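Your favorite song is number one. Somebody says so on the radio, and somebody says so on your phone. But number one at what? And who checked?

A music chart is a list of songs put in order. The song at the top is supposed to be the one people like best. I say "supposed to" on purpose, and by the end of this page I hope you will say it too. 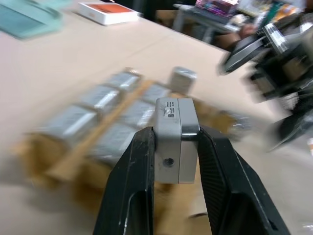 *Page last changed: Sep 17, 2023*

## What a chart used to count

Before people played music on phones, they bought it in stores on records, tapes and discs. To make a chart, you asked the stores how many of each they had sold. Then you put the biggest number at the top.

It sounds simple, but there were problems right away. Not every store was asked. A record could sell very well in a little shop that wasn't on the list, and the chart would never know. And a sale only tells you that someone paid. Your aunt might buy a record, play it once, hate it and put it in a drawer. The chart still counted it, exactly the same as a record someone played every night until it wore out.

## What a chart counts now

Most charts today mix several things together. They may count songs that people buy, songs that people stream, and songs that get played on the radio. (To stream a song means to play it over the internet without buying it.)

How do you add those up? Is one stream worth the same as one sale? Most people would say no, because buying costs more than pressing play. So the chart makers choose a rule.

Let's try one. Say that 900 streams count the same as one sale. Now picture two songs:

- "Flircombe" was bought by 30 people and streamed by hardly anyone.
- "Olteler" was bought by 2 people, but it was streamed a huge number of times.

With our rule, "Olteler" needs 28 lots of 900 streams just to tie. That is 25,200 streams! If we change the rule so that fewer streams make a sale, "Olteler" could jump ahead. Nobody would have to play it one more time. The songs stay the same, the listeners stay the same, and the winner is different.

So when you hear that a song is number one, ask which rule was used. Chart makers usually print their rules somewhere, but you may have to dig for them. 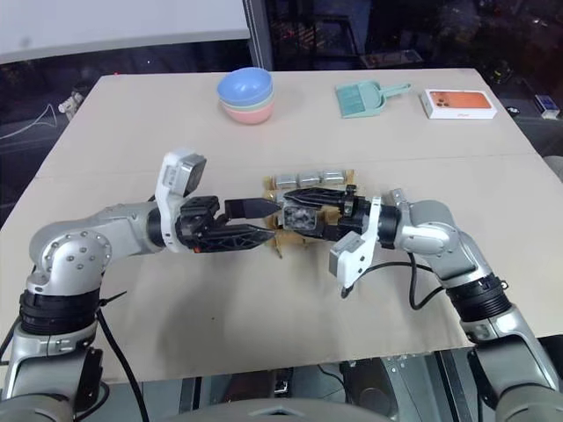
By Georges Obeidat

## Does a stream mean somebody liked it?

Think of the last time music was playing in your kitchen. Did you pick it? Did anyone? Lots of apps keep choosing songs after yours is over. If you walk away to feed the cat, the app goes on playing to the empty room, and those plays may be counted too.

Songs also get help from playlists. A playlist is a set of songs lined up by a person or by a computer program. If a song is put near the start of a very popular playlist, lots of people will hear it whether or not they were looking for it. Then it goes up the chart. Then more people hear about it, and it goes up again. Was it popular first, or was it put in front of people first? I don't think the chart can tell you.

And some people cheat. They set up programs that play one song over and over, all day and all night, to make it look loved. Companies try to catch this and throw those plays out. They catch some of it. How much do they miss? If they knew that, they would have caught it.

## Fans can push, too

Fans sometimes agree to play a new song as many times as they can in its first week. Some buy it more than once. I wouldn't call that cheating if the rules allow it, and it can be fun to do together. But think about what it does to the list. One fan who plays a song up to 37 times in a day can leave a bigger mark than a whole bus full of people who played it once and enjoyed it.

## The December trick

Every December, old holiday songs climb back up the charts. Some of them are older than your grandparents. Did everyone suddenly decide these are the best songs in the world? Or are they playing in every shop and at every party? By the middle of January they are gone again. A chart shows what was played in one short stretch of time, and the time of year matters a lot.

## Try it at home

Make a chart of your own. You need paper, a pencil and a few people who will answer questions.

1. Ask each person to name their favorite song. Write down the answers.
2. Now ask what song they played most this week. Write those down on a different sheet.
3. Put each list in order, with the song named most often at the top.

Do your two lists match? When a class tried this, a song called "Melent" won the first list and didn't get a single vote on the second. One boy said it was his favorite, but he was saving it. The song at the top of the second list was "Bermúdez," and two of the people who named it said they were sick of it.

Which list would you call the real chart? You can argue about that at dinner. If a grown-up tells you the answer is easy, ask them how many streams make a sale.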